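Why Does a Blanket Keep You Warm?

By Elif Naz Karaca

Put your hand on a blanket that has been lying on a bed all day. It is no warmer than the rest of the room. Get under it, though, and in a few minutes you feel cozy. Where does the heat come from?

It comes from you. Your body makes heat all the time, even when you are asleep. It gets the energy to do this from the food you eat. Without a cover, much of that heat drifts off into the room. A blanket slows it down.

The part that does most of the work is air. Air that cannot move around is very good at holding heat in. A fluffy blanket is full of tiny spaces between its threads, and each space holds a little air. Your body warms that air, and the air stays close to you.
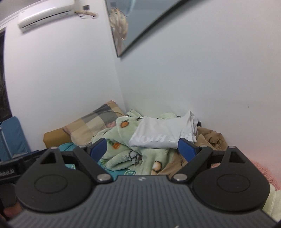 Fleece is a soft cloth with a fuzzy surface. Most fleece is made from polyester, a kind of plastic that has been pulled into very thin threads. Machines brush the cloth until the threads stand up. Fleece can be printed with pictures too, so you may find fruit or cartoon animals on it.

A sheet is different. It is thin and flat and does not trap much air. Its job is to cover the mattress and keep it clean. Sheets are easy to take off and wash.

A pillow holds your head up so your neck can rest. Some pillows are filled with feathers and some with foam or polyester. The pillowcase goes over the outside — like a sheet for your pillow.

Try it yourself

You need 2 jars with lids, a fluffy blanket, a plastic bag and a measuring cup. Ask an adult to pour 200 milliliters of warm water into each jar and close the lids tightly. Wrap one jar in the blanket. Put the other in the plastic bag. Wait half an hour, then feel both jars.

Which one is warmer? Write down your answer. Then try again with a sweater or a towel in place of the blanket.

Words to know

Polyester: a plastic that can be made into thread.
Insulation: anything that slows heat down as it moves from one place to another.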